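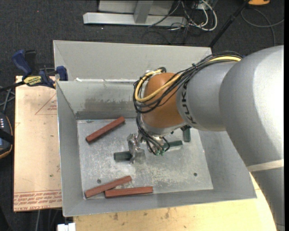
November
By Noemi Haverford

Our question for this term's project was a simple one: does the colour of a bread bag change how fast the loaf inside goes mouldy? I had a hunch that dark bags would be worse, and I was so keen to find out that I started baking before our proposal was even marked (sorry, Mr. Calloway!).

Booker Halvorsen and I baked all the bread ourselves from one recipe, with 800 grams of flour per batch and no preservatives. Each loaf was cut into slices, and the slices went into clear, white or black bags, 3 of each colour, so 9 bags in total. They all sat on the same shelf by the window in the Brorholm lab. We turned the shelf end for end every morning because the side near the radiator is noticeably warmer.

To measure the mould, we laid a clear plastic grid of 1,000 small squares over each slice, still in its bag, and counted the squares with any growth in them. Clear bags were easy. The black ones had to be opened a crack, and we think that let in extra spores, so next time we would cut a little window and tape cling film over it.

The black bags did go first! Green fuzz showed up along the crusts well before anything appeared in the clear ones, and the white bags landed in between. Booker put a thermometer in one bag of each colour at lunchtime and the black one was the warmest every time — a really satisfying thing to see after weeks of guessing.

What we can't say is whether the warmth did it or the opening did. Rosalind Lindqvist suggested running the whole thing again in a dark cupboard, where colour shouldn't matter, and I love that idea. We have already bought the flour. We would also like to try rye, as Booker's grandmother swears it keeps twice as long and he wants to prove her right before the holidays.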